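Stadorance open day: a morning among the bin bags

I went to the Stadorance open day in May with low expectations and a return ticket. The leaflet had promised "a new approach to household waste in shared buildings", and I have sat through enough new approaches to know they usually end with somebody selling you a bin. We were a group of 20, most of us from housing associations, plus a couple from Girach who seemed to know everyone already and got to the biscuits first.

The talk before the tour went on too long. Aurel Bucur, who runs the place, told us that a block of 50 flats can go through 2,000 bags a year. I asked where that number came from and was told it was "in line with what we see". I wrote it down with a question mark next to it. If you do the sum it comes to less than one bag per flat per week, and I don't know a family that manages on that.

After that we were taken through to the room where they try out ways of storing and changing bags. I had pictured something cleaner. It's a plain room with white walls and beige carpet, and I would have thought anyone working with rubbish all day would want a floor you can mop. I said so. Teresa Chmielewska, who took us round, said most of the homes they deal with have carpet so they might as well have it too. Fair enough, though I wouldn't want to be the one cleaning it.

The main idea, as far as I could follow it, is the wall hook. You put a small adhesive hook on the wall, knot the top of a black bag round it and let the bag hang, and you can use it with a bucket if you like. They are very keen on it. It costs next to nothing, it needs no drilling, and a tenant can take it with them when they move.

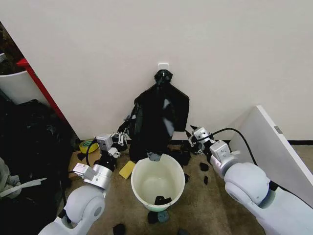

My trouble with it is the weight. A bag with a few tissues in it is one thing, but a week of potato peelings and a leaking milk carton is another, and I have had hooks of that sort drop a tea towel on me in the night. Aurel said the hooks had been tested. I asked what with, and he said "normal use", and we moved on. I'd have liked to see one loaded up until it gave way. That would have been worth the train fare.

I also wonder about tying the neck in a knot round the hook. It looks tidy enough, but how do you put anything in a bag that is tied shut at the top? The answer was that the hanging bag can be a spare, kept by the bucket for the next change. I can see some use in that. At home the roll lives under the sink behind the washing-up liquid and I do swear at it. But if it's only a spare, then what we are talking about is a hook, and I don't think it needed the slides.

The woman from Calloway beside me was more taken with it. She looks after student lets and said that if the next bag is in plain sight there is some chance of it being used. She may be right about students.

What nobody had an answer for was the look of the thing. A black bag on a white wall is the first thing you see. Put one in a kitchen and visitors will ask about it. Teresa mentioned that Vasotitz, a firm they buy from, does the bags in other colours at a higher price, and that the hook pack comes out cheaper if you order 500. I said I would think about it, and I have, and I won't be.

They do get through bags in there. There was a great heap of black ones on the floor to one side, with a roll of yellow tape on a cardboard box next to it, and I've seen tidier airing cupboards. I quite liked that. It was the one part of the morning that hadn't been rehearsed.

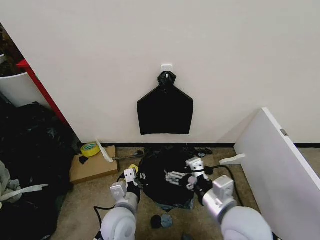
Would the hook work in a rented flat with painted walls?

It depends on the paint. Teresa told us to wipe the wall first and leave the hook overnight before hanging anything on it, and to expect trouble on fresh or flaking paint. I'd try one inside a cupboard door before letting it near a wall with a deposit riding on it.

Lunch was sandwiches, egg or cheese. The next open day is meant to be in the autumn and there is free parking round the back, which would have been useful to know before I bought the train ticket.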